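Farkas Tool Library, Nidbridge: the returns bench

Hi all! A few of you at the other branches have been asking what the new returns bench looks like, so I've put up a little gallery. I've worked returns at Nidbridge for four years, and for most of that time the job was me, a pile of screwdrivers and the radio. Now I share it with two robot arms, and I have opinions.
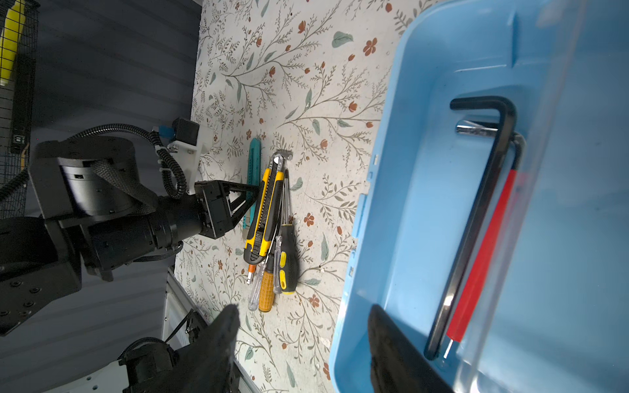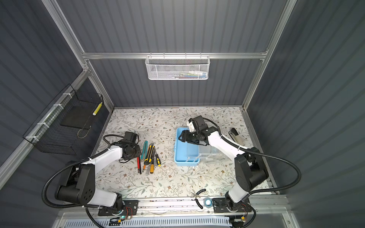 Left arm beside the hand tools in both shots, with the blue bin next in line.

So, a bit of background if you're at Platow or one of the smaller branches and haven't been through. We have 134 home repair kits out on loan (the ones with the knives, drivers, hex keys and so on), and every one of them comes back with its contents in some kind of muddle. August was the worst I can remember, everybody renovating at once. The old way, I tipped each kit out, checked it against the sheet, wiped things down and put it all back where it belonged. I liked it well enough for the first hour of a shift. By three in the afternoon my wrists had other ideas.

The arms are on the putting-back part. Hand tools go on the cloth, the arms are meant to pick them up and get them into the bin, and I check the bin before it moves along. They're slow! I can fill one quicker myself, and I said so at the staff meeting. But I can't fill one quicker while also talking to a customer about a missing drill bit, and that's where my day has changed the most. I'm at the front counter a lot more than I used to be. I've learned more people's names since winter than in the two years before it.

Utility knives are the thing I get asked about. My rule is blades all the way in before anything goes near the cloth, and I look at every one a second time once it's in the bin. It's the same rule we had when it was my fingers doing the packing, only now I'm fussier about it. Please copy me on this if your branch gets a bench.

Thin stuff lying flat is fiddly for them. So is anything that's half under something else, and since kits get tipped out in a heap, that's nearly everything. Bianka Katona, who looks after the bench, would like me to spread things out a bit more. I'd like her to come and do a Saturday-sized pile with a lineup at the counter and see how much spreading she gets done. (We get along fine, she brought me a coffee while I was typing this.)

What I don't love: the logging. Every bin gets an entry in Ninow, and so does every drop and every time I step in to help. It's a lot of tapping on a screen for someone who took this job to get away from screens. Tamás Major at Platow has cut the form down to one page for us and it's better, though the "reason for help" menu still has no option for "it was bugging me".

I'll also say what a few of us were worried about, which was hours. Mine haven't moved. What did move is what's in them, so less packing, more counter, more repairs. I've started fixing the cracked handles and stripped screws we used to throw in a box out back, and management has finally agreed to pay for a proper repair course in place of me watching videos on my lunch. If you're heading into the same kind of change, get that sort of thing in writing early. We asked late and it took ages.

We keep 2,000 hand tools in the catalogue and the bench only deals with the smallest of them. The big gear (ladders, sanders, that awful tile cutter) is still all people, and I haven't heard any talk of that changing.

If you want to see it running, come by in the morning before the counter opens, it's quieter and I've got time to chat. Ring the side bell and give it a minute, I'm probably at the back with a bin.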